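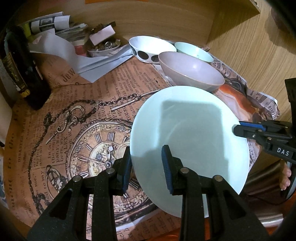
My aunt Kiri's dinner plates came to me in August, wrapped in old bath towels in the back of my cousin's car, and I have been thinking about dishes pretty much nonstop ever since. I know. Bear with me.

Some background if you're new. Kiri Goodwin is my mom's older sister, and she moved from the big house on Dunstan Street into a two-room apartment where the kitchen is basically a hallway with a sink in it. She kept one saucepan, the good knife and a set of bowls she likes for soup. Everything else got divided up over one very long afternoon, with my cousins and me sitting on her living room rug passing gravy boats back and forth. (There were three gravy boats. I have never seen that woman make gravy.)

I wasn't going to take anything! I have a small kitchen and a husband who sighs when I come home with bags. But then the dinner plates came out and I was six years old again, having fish sticks at the end of her table, so that was that.

The thing is, I already had plates. They were white and came in a box from one of those big stores by the highway when we first got married, and there was nothing wrong with them except that half had chips and I didn't care if I ever saw them again. We'd been eating off them for years the way you wear a coat you don't like, telling yourself you'll get a better one when this one gives out. Plates don't give out, though. They just get a bit sadder every year.

So I packed up the white ones, drove them to the thrift shop on Wenell Road and came home to put Kiri's in the cupboard, where they did not fit. The shelf was too shallow by the width of my thumb. I tried them sideways. I tried taking the door off (we don't talk about the door). In the end I moved the cereal up, the baking stuff over and the dinner plates down to the shelf where the mixing bowls used to live, and now the mixing bowls are on top of the fridge and I need a chair to make pancakes.

Worth it, I think? The funny part is how much it's changed supper. I had no idea I was such a sucker for a plate. I made plain old rice and beans the first night and we both sat down at the table to eat it, with napkins, like people on TV. Normally we're on the couch by then. Then I got a little carried away and did a roast chicken on a work night, which meant we ate at nine and I went to bed with the pan still soaking.

I called Kiri to tell her and she was not sentimental about it at all. She said she bought the set because it was on sale and she'd wanted the yellow. All those years I figured there was some story there, a wedding present or a trip somewhere, and she just wanted the yellow and they were out. She also told me to quit stacking them so high, and I hadn't even said how I was stacking them.

She did give me one real tip, so I'll pass it along. If you've got gray knife marks on old plates, make a paste of baking soda and a little water, rub it on with a soft cloth, and go gently. I tried it on one of our everyday mugs first, the one with all the spoon scratches inside, and most of them came right off. A couple of the deep ones stayed. I can live with a couple.

Now I'm eyeing the rest of the cupboard, which my husband has noticed. The glasses are a mess. We have two that match and then a jumble of jelly jars, one pint glass from a bar called Flosedano that closed before I could feel bad about taking it, and a plastic cup from a minor league game that I will defend with my life. I don't want to buy a whole new set. I'd rather poke around and pick up one here and one there, and if they never match, fine.

If any of you have a good way to store big plates in a shallow cupboard, please leave me a comment. I've seen those wire racks that stand them up on edge, but I'm scared of the sliding. My neighbor swears by a square of felt between each one, so I might cut up an old blanket this weekend and give that a go.

Oh, and I did end up with one of the gravy boats. It's holding my hair ties.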